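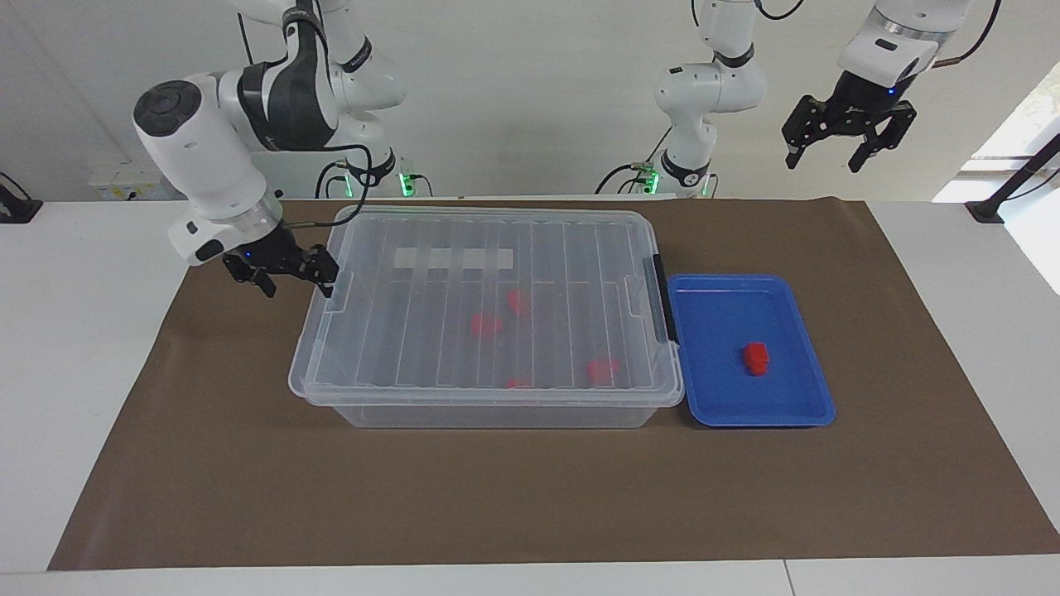
Clear boxes - get the lids right and the rest follows

Quick one before the long weekend. Had a few people ask about the see-through boxes with clip lids so here's what I do, in no particular order.

Buy clear. Always clear. Coloured boxes look nice in the shop and then you're opening every one of them in January looking for the fuses.

Small bits in a big box: fine, as long as they're all one sort of thing. Red blocks, say. Five kinds of thing in one box and you'll be tipping it out on the floor within the week.

Clips. Do both sides up before you lift. One side done is worse than none - the lid holds just long enough to get you to the stairs. If a clip feels stiff, warm water for a minute, dry it, try again. Don't lever it with a screwdriver, I snapped 2 that way.

Ribbed lids are stronger than flat ones but they collect dust in the grooves. Old toothbrush, drop of washing up liquid, go along the ridges not across. Dry upside down.

Labels. On the outside, on the short end, where you can read it on the shelf. And a second under the lid if the plastic's clear enough to read through, for when the box is on the floor and your looking down at it. Paper strip and clear tape does the job. Masking tape goes brown and drops off.

Sorting: use a tray. Shallow one, with a bit of a rim so nothing rolls off. Box on one side, tray next to it, take out what you need and put it in the tray, then shut the box again. Sounds fussy. Saves you that thing where half of it lives on the worktop until Sunday.

A different colour tray from the things going in it helps no end. Red on blue you can spot from the door. Black screws on a black tray, good luck.

Put a mat down first. Boxes scratch tables, specially if there's grit stuck underneath. Any big plain mat will do, one with no pattern is best for finding small things. Shake it outside after.

Stacking - heaviest at the bottom, obviously, and no more than 5 high or the bottom lid bows and the clips start popping. Teodoro Alcaraz wrote in to say he goes to 11 in his garage. Teodoro, please don't.

Sizes. I use the 30 litre for nearly everything. Bigger than that and I can't carry it full.

Cloudy plastic: bicarb paste, soft cloth, rinse. Won't fix scratches. Keep them out of the dishwasher, the lids warp and then they never clip propery again.

Cracked box with a good lid? Keep the lid. Makes a decent drip tray for seedlings.

Next time: jam jar lids that won't shift.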